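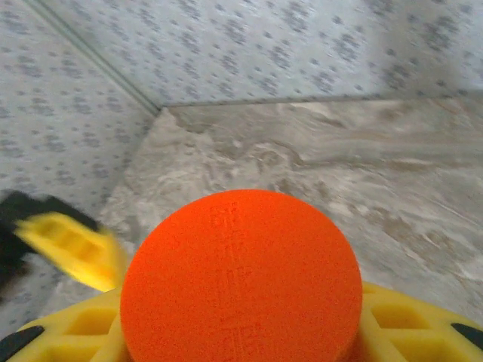 Attachment 1 – wrist camera, cell 2, orange disc in the gripper

Ticket 1255
Cell: Grurkix 2 (the one in the corner with the speckled walls)
Opened by: Unathi Potgieter
Assigned to: Mpho Pillay
Priority: Medium, raised from Low after I complained
Status: Closed, with one follow-up

Problem as reported

The cell stops with "object lost" while it is holding the object. It closes on the foam disc, lifts, waits a moment, announces that the disc is gone, opens up and drops it. Then the disc really is gone, so the log looks perfectly consistent if you only read the log.

It does this with the orange disc and hardly ever with the blocks. Restarting the controller helps for a while, which I mention only so you don't suggest it.

Expected: the cell carries the disc to the other side and puts it down.
Seen: the cell carries the disc a hand's width and has doubts.

Unathi

Reply – Mpho

Thanks. Before I come over, please send:
the hold timeout value from the settings page
the grip force setting
whether anybody has swapped a finger since February

I also need to know if the stop comes before or after the wrist turns. Please don't change anything yet.

Reply – Unathi

Hold timeout is 30. Grip force is 45. The page doesn't give units for either one, so I leave those to your imagination.

One finger was swapped in February, the left one as you look out from the wrist camera. It came out of the spares drawer in a bag marked Lunel, and it fit, which at the time we took as proof that it was the right part.

The stop comes after the wrist turns. I watched a whole batch to be sure of that and would like the time back.

Reply – Mpho

Looked at your attachment. You can see the yellow rim wrapped close around the foam and the struts up against the sides of the disc, so at that instant there is plenty to feel. The left side has a finger smeared across it, so I can't judge that one from a still. The markings down the face of the disc are too shallow to read, so it's no help for working out which way up the disc was either.

My money is on the finger. The yellow lattice bends, as it is supposed to, and the controller decides whether it is holding something by comparing how far the motor went with how far it expected to go. Foam gives a little and the lattice gives a little. If one finger gives more than the controller was told, the sum comes out as "closed on nothing." A hard block hides the error. A soft disc doesn't.

Coming by with the Ekerach bench gauge. Please leave the cell powered down with the gripper open.

Work log – 25 May 2019 – Mpho

Cell was powered up with the gripper closed. Powered it down, opened the gripper by hand.

Step 1. Checked the finger mounting screws. All tight. One was tight enough to suggest strong feelings.

Step 2. Checked the cable at the wrist for pinching through the full turn. Nothing. Flexed it while reading the motor position and the number held still.

Step 3. Pressed each finger against the gauge at the same point along its length. The February finger is clearly softer than the others. It has the same shape and the same mount, but it bends further under the same load. The bag it came in says Lunel and, in smaller print, "soft." I have attached the bag to the inside of the cabinet door as a warning to others.

Step 4. No matching finger in the drawer. Took one off the dead gripper on the shelf, checked it on the gauge, fitted it. Screws snugged down by hand with the short key. Please use the short key.

Step 5. Ran the open/close calibration with nothing in the gripper, then again with the test block. Saved it. The calibration on file was from before the February swap, so even the correct part would have been off by a bit.

Step 6. Put the orange disc in, left the force where it was, ran the lift and turn. No stop. Ran it until I got bored, then changed to the blocks and ran those as well. No stops.

Step 7. Put the soft finger back on and loaded the old calibration, to be sure I hadn't fixed it by standing near it. "Object lost" on the second lift. Good finger back on, new calibration reloaded, stop gone.

Settings are unchanged. Somebody had left a sticky note on the screen proposing a grip force of "more." Please don't. It would have covered this up and chewed through the foam.

Reply – Unathi

Ran the full batch with the disc this morning. No stops, no drops. The sticky note was mine and I stand by it as a piece of writing.

Two questions. Can the soft finger go back in the drawer? And does the calibration need doing after every swap, or only when you're the one asking?

Reply – Mpho

No, and every swap.

The soft finger is now in a separate box labeled SOFT, on the top shelf, where you need the step stool. If you find yourself on the step stool, call me first.

Calibration is in the menu under Maintenance, then Gripper, then Reference. Open and empty to start. It asks you to confirm that the gripper is empty, and it believes whatever you tell it. Write the swap in the book afterward, with the part label copied in full, small print included.

Closing this one. Follow-up opened for a spare finger of the correct stiffness, as the shelf gripper is now a donor and is missing a finger.

Resolution: wrong stiffness finger fitted on the left side, calibration out of date. Replaced and recalibrated.
Parts used: finger, one, secondhand
Closed by: M. Pillay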